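How to Decide About the Things You Keep but Do Not Like

My aunt left me a brass lamp in the form of a heron. It is heavy, the neck is too long, and the shade sits on the beak like a hat that does not fit. It lived for many years in my hall and each time I passed it I felt a small annoyance, and then a small guilt about the annoyance. When we moved from Penddale to a smaller apartment, I had to make a decision about the heron and about many objects like it. I worked out a method, I made mistakes with it, and I write it down now in the corrected version.

The method is for inherited things, gifts, souvenirs and purchases we regret. It is not for general cleaning. If your problem is old newspapers, you need only a bag.

What you need

A notebook or some sheets of paper. A pencil. Plain labels with a string, the kind used for luggage. One table or a part of the floor that can stay occupied for one evening. Two or three strong boxes.

Start in November if you can. In my family people come together at the end of the year, and it is good to have the list ready when they sit in your kitchen and can be asked.

Step 1. Walk through the rooms and write

Go from room to room with the notebook. Do not touch anything yet. Write down each object that gives you the small annoyance. Write it quickly, with two or three words: green vase, fish plate, cushion with the dog. Open the cupboards too. Many disliked objects are already in a cupboard, where they have been sent without a trial.

My first list had 62 lines. I was ashamed of this number, but my neighbor Ngan-ling Kao did the same walk in her house and had more.

Step 2. Write where each one came from

Beside every line write the name of the person or the place. If you do not remember, write a question mark. Please be strict with yourself here and do not telephone your sister to find out. If you must ask in order to know why you keep a thing, the question mark is the correct answer for now.

On my list the question marks were almost a third of the page. There was even a framed picture of a harbor which my husband thought was mine and I thought was his. We had carried it through three apartments out of politeness.

Step 3. Ask what would be lost

Now comes the slow part. Take the lines one by one and finish this sentence on paper: "If this was gone tomorrow, I would lose..." You have to really write it. In the head the sentence is always vague and sad, on paper it becomes exact.

For the heron I wrote: "I would lose the light in the hall at my aunt's house, when we arrived late and she had left it on." So the thing I was keeping was an evening, and the lamp was holding it for me. For the fish plate I wrote: "I would lose a plate."

After this step, put each line in one of four groups. I use a letter in the margin.

K is for keep and use. S is for keep the story only. G is for give to a person. L is for let go.

Step 4. Treat the K group

A thing you keep must come out of the cupboard and have a place. With furniture and lamps this often means a repair. Old lamps need particular attention. If the cord is stiff, cracked or covered with cloth that is coming apart, do not plug it in to test it. Bring it to a repair shop and ask for a new cord, a new plug and a check of the socket. I paid less for this than I expected.

Put the object in the new place for 12 days before you judge it. Something you dislike on the piano can be quite pleasant in a bathroom. A pair of china shepherds that bothered me for years is now on the windowsill by the washing machine, and we get along.
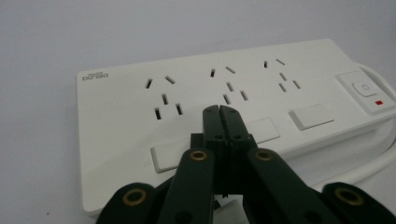
Ehab Bouazza wrote to me after I published the first version of this page: I think your waiting time is too short for lamps and clocks, you should say one whole season. My father's clock was terrible to me in summer, and in winter when the house was quiet I began to like the noise. If I had followed your rule I would have sold it.

I considered this for a while and he is right for anything that makes light or sound. For such objects, write the month on the label and wait until the season has changed. For vases, plates and figures I stay with my rule.

Step 5. Treat the S group

These are the objects where the story is good and the object is not. Write the story down. It does not have to be beautiful, half a page by hand is enough. Say who had the thing, in which room it stood, and what people said about it. Add one bad detail also, because only good details make the person flat. My aunt used to turn the heron to the wall when she was angry with my uncle, who had bought it.

Fold the paper and keep it in an album or a drawer with family papers. When the paper exists, wait one night and then read your line from step 3 again. Very often the object can move to G or L. Sometimes it moves to K, and this is also a good result.

Step 6. Treat the G group

Offer each object one time, to one person, with a clear end. I use nearly always the same words: "I have grandfather's writing box. Would you like it? If I hear nothing before the end of the month, I will pass it on." Do not add how much it meant to him. Do not say that it would be a pity. You were perhaps given the thing with such a sentence, and it is how you came to have it.

If the person says yes, put their name on a label and tie it to the object the same evening. If they say yes but do not come, you are allowed to bring it to them.

A warning about sets. My mother had a coffee service by Chu, a small pottery near the town where she grew up, and three cousins wanted it. I divided it. Now there are three incomplete services in three houses and no one drinks from any of them. Keep sets together and let the cousins draw straws.

Step 7. Treat the L group

Before you let something go, look inside it. Turn vases over, open the backs of frames, pull the drawers all the way out. I found a dry cleaning ticket, a baby tooth and a letter which was not for me.

Then sort by where it will go. Good household things can go to a charity shop, but ask first what they accept, many do not take electrical objects or glass. Things you believe to be valuable should be seen by two different dealers. I was convinced that our Doltarer mantel vase was worth 1000 dollars, for the reason that my uncle said so at every Christmas. The first dealer offered 8. The second said that the first was generous. I was offended for one afternoon, and after that the vase was much easier to give away.

Close the boxes with tape and take them out of the house within the week. An open box in the hall is a shop, and the family will shop in it.

Common problems

You feel you are throwing away the person. Go back to step 5 and write more. If half a page was not enough, write two pages.

Your partner disagrees about an object. It stays, but it goes in a room the partner uses more. Put it on the list again next year.

The person who gave it is alive and visits you. I have no perfect answer. For one guest I take the Datov carved bear out of the cupboard before she comes and put it back after. It takes one minute and she is always glad to see it.

You regret something you let go. This happened to me one time, with a tin tray painted with cherries. I wrote down what I remembered of it, and I still look for a similar one at markets.

As for the heron, it has a new cord and stands in our bedroom on the low bookshelf. I still find the neck too long. When my husband comes home late I leave it on.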